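A Monday at the Popescu open day

I've wanted to get inside Popescu for ages, and last Monday I finally did. They make artificial flowers out past Diltlow, in a long brick building you've probably driven by without noticing, and twice a year they let the public in. Tickets were $6, which included coffee and a cookie (a good cookie, too).

I got there at ten and there was already a line. They take you through in small groups, starting with the color room, where fabric gets dyed in batches. I had no idea how many reds there are! Our guide said they keep 73 shades on file and that customers still send back swatches asking for one in between. 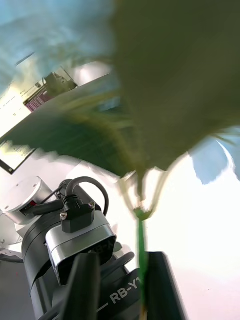

After that came the stem shop, and I have to say I could have stayed there all day. Wire goes in one end, green stem comes out the other, and a woman at the finishing bench was bending them by hand so they didn't all lean the same way. I tried one. Mine looked like a coat hanger.

Then we got to handle some finished pieces, mostly roses and hydrangeas, and compare them with the cheaper line they make under the Citer name.

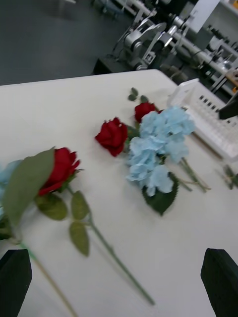
Red roses and pale blue hydrangea on the white table

The leaves are where you can tell the price, apparently. I'd always looked at the petals first - now I can't stop checking leaves, including the ones in my dentist's waiting room. 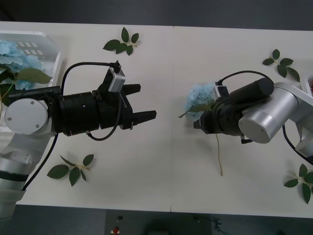
Lunch was a food truck in the parking lot, with a 20 minute wait for a grilled cheese. Bring a sandwich if you go. Parking is fine before noon and terrible after, and the restrooms are across the yard by the Tondico warehouse, so plan ahead if you have kids with you.

The shop at the end is the dangerous part. They had 400 bundles of seconds in bins, all marked down, and I went in for one rose and came out with a whole bag.
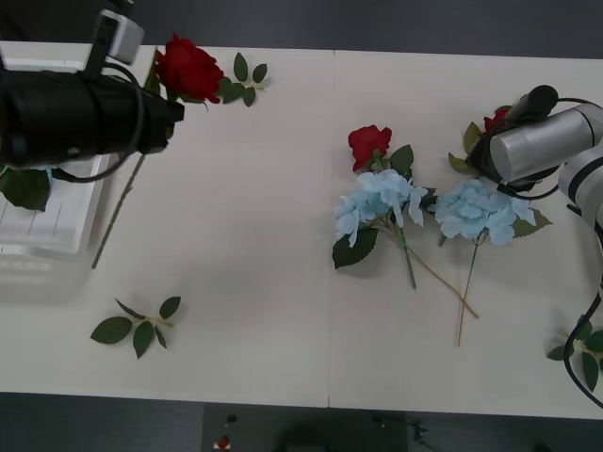
Roses, loose leaf sprigs and a tray

The next open day is in March and they're adding a wreath class in the afternoon. I've already asked for the day off.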